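About Nimia

Nimia is a towel and linen service for small guesthouses, hair salons and physical therapy offices. We pick up used linen, wash it, fold it and bring it back ready to go on the shelf. Marek Halás and Nosipho Potgieter own and run the company together.

How we started

Marek had spent years in a hotel laundry and Nosipho managed a guesthouse on Stenport Street. Her guesthouse was too small for the big laundries, which wanted a minimum order every week, so her staff washed everything in the basement with 2 household machines. In October the two of them rented a unit in the old Oravec building and took on three customers. One of the three was the guesthouse, and it is still with us.

We now serve 67 customers. Most are small places that send us a few bags at a time. There is no minimum order.

What we do

Bath towels, hand towels, washcloths, bath mats, sheets, pillowcases and salon capes. We do not handle uniforms, tablecloths or dry cleaning. For those we send people to Rastik, two doors down from us.

Every customer's linen is kept in its own bags from pickup to delivery. You get your own towels back — we don't pool stock. Anything with a tear or a stain that won't come out is set aside in a separate bag with a note, and you decide what to do with it.

Folding

Folding takes up more of our day than washing does. Towels are folded on a flat table, with the loose edges turned in so that the side facing out on the shelf is a rounded fold. If your shelves are narrow, tell us the depth and we will fold to fit. Some salons want their hand towels rolled, and we do that too at the same price.

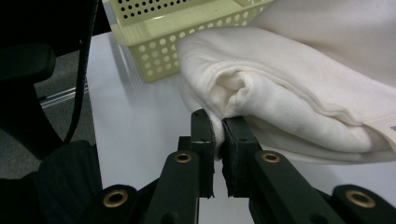 A folded white towel on the tabletop, held at its rounded edge.

White towels are folded at their own table, away from the colored ones. Sheets are folded by two people and pillowcases are stacked in pairs. New staff start on washcloths and move to bath towels when their stacks stand straight.

Pickup and delivery

We drive two routes, one in the morning and one in the afternoon. Linen picked up in the morning normally comes back the next day. Please leave bags tied and keep bath mats in a separate bag — they are washed on a different cycle.

Visiting us

We are in Unit 239 of the Oravec building, at the loading dock side. The front counter is open in the mornings for drop-offs. New customers can ask for Nosipho. Questions about routes and missing items go to Marek.

Page last updated May 28, 2019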